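Imprimir | Enviar por e-mail

# Grurkden: demonstrações manuais em prateleira (reposição e arrumação)

README do conjunto. Versão de trabalho, ver pendências no fim antes de treinar qualquer coisa com isso.

## Resumo rápido

- Tarefa: pegar, endireitar, puxar para a frente e devolver produtos em gôndola de mercado
- Modo A: pessoa faz com as próprias mãos, câmera na cabeça
- Modo B: teleoperação do braço Vandberg, mesma família de tarefas
- Episódios: 551 no total. 231 em modo B, o resto em modo A
- Taxa dos comandos e dos quadros já alinhada, não reamostrar de novo
- Idioma das anotações: português, com rótulos curtos em inglês nos campos de ação

Quem só quer o modo A pode ignorar a pasta `teleop/` inteira. Quem só quer o modo B precisa das duas, os índices de produto ficam em `maos/`.

## Para que serve

Ensinar a política a mexer em prateleira cheia. Bancada limpa a gente já tinha (ver Kondow, lista no fim) e o braço ia bem lá; em loja derruba o vizinho. Faltava exemplo de mão entrando entre frascos iguais, com aba de metal em cima e etiqueta de preço pendurada no caminho.

Não serve para: leitura de preço, contagem de estoque, reconhecimento de marca. Os rótulos de produto são grosseiros de propósito (`frasco_bico`, `frasco_tampa`, `pacote`, `vidro_peq`).

## Como as demonstrações foram feitas

Modo A. O operador recebe uma instrução falada, do tipo "ajeita o desinfetante azul da prateleira do meio". Faz no ritmo dele. Uma mão ou duas, escolhe ele. Pedimos só três coisas: não cobrir a câmera com o ombro, soltar o objeto antes de encerrar e não falar durante a pega (o microfone fica ligado e depois dá trabalho).

Frasco grande quase sempre vira pega de duas mãos no nosso pessoal. Fica marcado `bimanual=1`. No braço único do modo B isso não existe, então o mapeamento usa só a mão dominante e joga a outra fora. Sabemos que é ruim. Quem tiver dois braços, por favor, usem os dados completos e contem como foi. 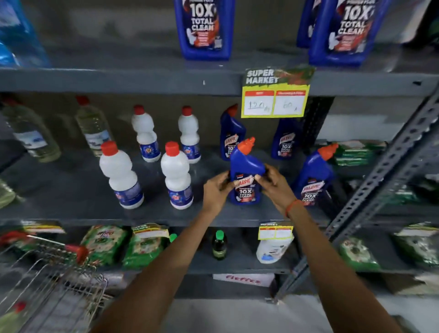

*Texto: Josée Cormier. Coleta e revisão: Nahuel Pereyra, Dörte Kasten*
*Atualizado em 18 de maio de 2021*

Caso típico de `bimanual=1`, o do Harpic azul: mão esquerda embaixo, direita perto do ombro do frasco, outros iguais por perto. Para a anotação o que interessa é o instante de contato de cada mão, em separado. Se só dá para ver uma, anotar uma e deixar a outra `null`. Não chutar.

Modo B. O operador fica fora do corredor, com o controle Dhillon na mão e duas telas. A garra abre menos que a mão, logo frasco largo vai pela tampa ou pelo gargalo. Bico inclinado atrapalha bastante: a garra escorrega e o frasco gira. Esses episódios ficaram no conjunto com `falha=giro`. Não apagar, são úteis.

Limite de força no modo B fixo desde abril. Episódios antes disso têm `forca_v=0` e não devem ser misturados sem normalizar.

## Estrutura

 grurkden/
 maos/
 episodios/
 contatos.csv
 produtos.csv
 teleop/
 episodios/
 comandos/
 splits/
 LEIAME.md

Cada episódio tem vídeo, instrução em texto, início e fim da pega, mão usada, resultado. No modo B também posição das juntas e abertura da garra.

## Campos de `contatos.csv`

- `ep_id`: identificador do episódio
- `mao`: `esq`, `dir` ou `null`
- `t_contato`: segundos desde o começo do vídeo
- `t_solta`: idem. Vazio se o episódio termina antes
- `zona`: `base`, `corpo`, `ombro`, `tampa`
- `vizinho_tocado`: 0 ou 1
- `obs`: texto livre, tem de tudo, não confiar para filtrar

Sobre `zona`: corpo e ombro geram discordância entre anotadores. Gordon McIntyre revisou uma parte e a regra que ficou é pela ponta do indicador. Se o indicador passa da curva do frasco, é ombro. Anotações antigas ainda podem estar pela regra da palma.

## Problemas conhecidos

- 14 episódios do modo A com áudio fora de sincronia. Lista em `splits/audio_ruim.txt`
- 3 episódios do modo B sem arquivo de comandos, só vídeo. Estão no teste, não no treino
- Embalagem transparente: instante de contato pouco confiavel
- Prateleira de baixo tem menos exemplos. O operador se abaixa, a câmera aponta para o chão, metade não passou na revisão
- Etiqueta de preço pendurada tapa produto do fundo. Nesses casos `vizinho_tocado` é palpite de quem anotou
- Pulseira e relógio no pulso às vezes confundem o detector de mãos. Não pedimos para ninguém tirar. Se o seu detector quebra, mascarar o pulso resolve boa parte
- Splits por loja, e não por operador. A mesma pessoa pode aparecer em treino e teste, cuidado ao relatar generalização

## Pessoas nos vídeos

Operadores assinaram termo. Episódio com rosto de cliente foi descartado inteiro, sem borrar. Voz de terceiros pode ter escapado; se achar, mandar o `ep_id` para a Dörte e a gente retira. Não usar o conjunto para identificar quem quer que seja por mãos, voz ou acessórios.

## Uso

Pesquisa, livre, com crédito. Uso comercial: falar com Detlef Kröger primeiro. Redistribuir só com este LEIAME junto e sem renomear os episódios, ja tivemos confusão com cópia renumerada.

## Pendências

- Reanotar `zona` pela regra do indicador
- Conferir `t_solta` nos episódios de pacote mole
- Segundo braço no modo B (depende de peça, sem prazo)
- Traduzir para espanhol, Nahuel começou
- Script de leitura do Dhillon ainda dá erro com acento no caminho da pasta. Por enquanto, pasta sem acento

## Itens relacionados

- Kondow: pegas em bancada, objetos avulsos
- Vandberg: calibração do braço e da garra
- Dhillon: notas do controle remoto e atraso de vídeo
- Grurkden: guia do anotador, modo A

Contato: Josée Cormier, equipe Grurkden | © 2021 Grurkden | Voltar ao topo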